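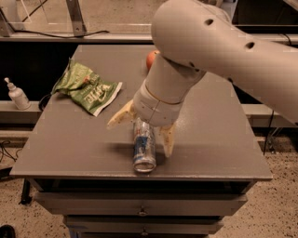 The Hulach 117 is a wall-mounted manual press for empty aluminum drink cans. It is sold for break rooms, canteens, school kitchens and garages where cans are collected for recycling and storage space is limited. It takes standard, slim and tall cans without a change of insert. Steel food cans, aerosol cans and glass must not be put in it.

The press is supplied fully assembled except for the handle. Screws for solid masonry are in the box. Screws for wood studs are sold separately (see Parts).

## Operation

A can is placed in the chamber on its side, tab end toward the fixed plate. The handle is pulled down in one stroke to the stop. The moving plate folds the can along its length, and the flattened can drops through the slot in the chamber floor when the handle is raised.

Cans must be empty. Liquid left in a can will leave through the tab opening under pressure and run down the wall behind the press. The drip lip under the chamber catches small amounts only and has no drain.

A can that is already dented will usually feed, but a can that is bent sideways may jam in the slot. To clear a jam, raise the handle fully, fit the locking pin and push the can back from below with a wooden dowel. Do not reach into the chamber with the locking pin removed.

## Specifications

| Item | Value |
|---|---|
| Type | Manual, single can, horizontal chamber |
| Mounting | Vertical wall, two fixing points or four |
| Handle travel | 117 degrees |
| Handle, grip to pivot | 800 mm |
| Clearance needed below slot | 100 mm |
| Frame | Welded steel, powder coated |
| Plates | Cast aluminum, uncoated |
| Pivot bushings | Bronze, replaceable |
| Finish | Gray or black |
| Use | Indoor, or outdoor under cover |

The long handle keeps the pulling force low. A shorter handle is available for narrow rooms and needs noticeably more effort. The two handles share the same socket and can be exchanged without taking the press off the wall.

## Mounting

1. Choose a wall that can take a downward pull. Plasterboard without a stud behind it is not suitable, with any type of anchor.
2. Hold the paper template against the wall and mark the upper pair of holes. The lower pair is required only on wood studs.
3. Drill and fit the anchors. Clear the dust from the holes before the anchors go in.
4. Hang the frame on the upper screws and leave them one turn loose.
5. Level the frame, then tighten all screws.
6. Fit the handle and its retaining clip. The clip must sit flat in its groove on both sides of the socket.
7. Pull the handle through its full travel with the chamber empty. It should return to the upright position without being pushed.

If the handle stops partway on the return, the frame has been twisted by an uneven wall. Loosen the screws, place a shim behind the low corner and tighten again.

Mounting height depends on who will use the press. At full travel the grip should be no lower than the user's hip. In schools and other places with users of different heights, set the height for the shortest adult and keep the locking pin fitted when the press is unattended.

## Collection

The press does not include a bin. Any open container that fits under the slot with the stated clearance can be used. For higher volumes, the Flener bag frame clips to the two tabs below the drip lip and holds a standard recycling sack open. The frame adds no load to the wall, as its feet rest on the floor.

Some deposit return schemes do not accept flattened cans, or accept them only if the barcode can be read. Check the local rules before installing the press. Where cans go back for a deposit they should be kept whole, and a plain rack is the better purchase.

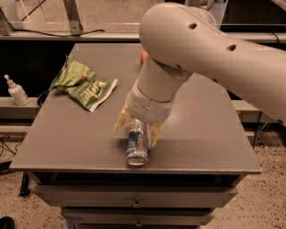 ## Care and service

Rinse the chamber with warm water each week in normal use. Sugar residue builds up on the lower guide rails and is the most common cause of a slow return. A mild dish detergent is safe on all parts. Do not use oven cleaner or other strongly alkaline products, which attack the aluminum plates.

Put one drop of light machine oil on each pivot after every 800 cans, or twice a year if the press is used less than that. Wipe off the excess. Do not oil the guide rails. They are designed to run dry, and oil holds grit against them.

The plates wear slowly. Surface scratches have no effect on operation. Replace a plate if its edge is chipped or if cans begin to come out with one end thicker than the other. Check the pivot bushings at the same time for side play.

## Parts

- **111** Pivot bushing set, two pieces, with circlips
- **111-S** Short handle with grip
- **111-P** Plate set, fixed and moving, with screws
- **111-W** Screw set for wood studs
- **111-L** Locking pin with cord
- **Flener bag frame**, floor standing, gray only
- **Tirketti rail brush**, nylon, angled head

Bushings and plates from the earlier Higuchi version of the press are not interchangeable with the parts listed here. The Higuchi version can be recognized by its round handle socket. The current socket is square. Handles do not fit across versions either.

## Warranty and ordering

The frame is covered for five years and the moving parts for two. Wear on bushings, plates and grips is excluded, as is damage from steel cans. The warranty does not apply if the press has been mounted on unsupported plasterboard.

Orders of some 100 units or more are made to order and can be supplied in another color. Orders placed in December ship after the new year.

Technical questions, including those on wall types and replacement parts, go to Sânziana Tănase in product support. Please state the socket shape and the color of the frame.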